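Vondura Speaker Desk – Organizer Guide
Section 6: Setting up a keynote booking 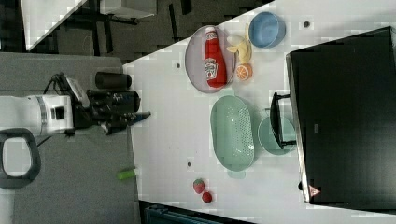 Ketchup bottle on an oval plate.

Read this before you touch the calendar. Most of the support tickets we get are from people who skipped to step 4.

Before you start
You need: an organizer login, the event name as it should appear in print, the venue address, and a budget line that someone has signed off on. No sign-off, no hold. The system will let you save a draft but thats all.

1. Log in and open Bookings > New keynote. Not New panel. Panels have a different fee sheet and you can't convert one into the other later.

2. Type the event name. Full name, no internal codes. Whatever you put here gets printed on the contract and the lanyard.

3. Pick the audience size. The bands are up to 1,000, up to 3,000, and Open. If you're between bands go up. Speakers price on this and they do check.

4. Choose a speaker and click Place hold. A hold lasts 6 working days. After that it drops without a warning email – we've asked Skunano to add one, no date yet.

Note: You can hold two speakers for the same slot. A third hold knocks out the first one.

5. Fill in the brief. Topic, who is in the room, what they heard last year, what you'd like them to do on Monday morning. Keep it to one page. "Something inspiring about leadership" comes straight back to you.

6. Attach the fee sheet. Fees are per appearance and do not include travel. If the speaker is also doing a breakfast session or a book signing, add each as its own line.

CAUTION: Do not type a fee into the brief field. The brief goes to the speaker's assistant, the speaker, and the AV crew. Fee field only.

7. Travel. Choose Organizer books or Speaker books. If Speaker books, set a cap. Leaving the cap blank means no cap, and yes, finance will call you.

8. Click Send for approval. Under $3,000 it goes to Rebecca Galli. Anything over goes to Rebecca and then Noman Mengal, so allow extra time.

9. When the status says Approved, click Issue contract. Check the cancellation clause is the one you agreed. The default is the Bettencourt clause (half fee inside 2 weeks). Others are in the drop down.

After the contract is signed
10. Book the prep call. Thirty minutes is plenty. The organizer runs it, not the agent.

11. Upload the run of show. Include arrival time, mic type, who does the intro and how they say the speaker's name. Spell it out by sound if theres any doubt.

12. Ask for slides and set a due date. Final slides go in the Slides tab – emailed decks don't reach the AV crew.

Note: Recording rights are separate. Tick Recording only if the contract says so. Ticking it does not grant anything, it only tells the crew to bring cameras.

Changing or cancelling
Date change: open the booking, Edit > Move. Both sides have to accept again. Speaker change: cancel and start over from step 1, sorry. Cancelling before the contract is issued costs nothing. After that, see your clause.

Stuck at Pending? Usually the budget line has expired. Renew it, then hit Refresh status. If it's still stuck send the booking number to Timo Reuter at the speaker desk. Booking number please, not a screenshot.

Section 7 covers panels and moderators.
Last updated 2022-11-15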